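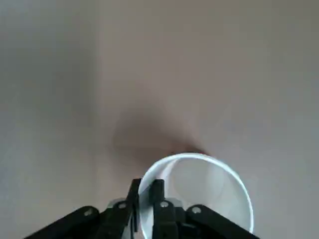 Bulletin No. 822, page 1

Standards & Safety | Company News
November
By the Kemura press desk

Kemura Publishes Handling Rules for Grippers, Including the Part About Cups

TREVCOMBE. Kemura today released the second edition of its handling code for robot grippers, a document 14 pages shorter than the first and, early readers report, possible to finish in one sitting.

The code covers light, thin-walled and see-through items, a group the first edition dealt with under "Other." A clear plastic cup held by one wall, with a black finger on either side of it, now gets a chapter of its own. Glass gets two. The stapler, which had a chapter in the first edition for reasons lost to history, has been moved to an appendix.

Under the new rules, sites using the code agree to:

- set a grip force limit for each item and write it down somewhere other than a sticky note
- check finger screws at the start of every shift, by hand, with a tool
- record every drop, including the ones that bounced
- keep people's fingers out of the robot's fingers while power is on

Kemura drafted the text with Marchand, which makes packing lines and has strong views on commas. The two companies went through 1591 comments on the draft. Roughly 3000 words were cut as a result, most of them "shall."

"We wanted a rule book that an operator could follow with one hand on the stop button," Kemura said in a statement. "We also wanted it out before the summer. It is November."

Trial use took place at Marchand's Erkedeck site, where staff logged 1334 picks against the draft code. The trial led to one late change. Rule 9, which told operators to "use common sense," now tells them what to do.

The code is voluntary. Sites that adopt it may say so on their paperwork, but may not call themselves "certified," a word Kemura has asked its own sales team to stop using as well.

The second edition is free to download from Kemura's website. Printed copies can be ordered from the Trevcombe office, which still has plenty of the first edition and would be glad to include one.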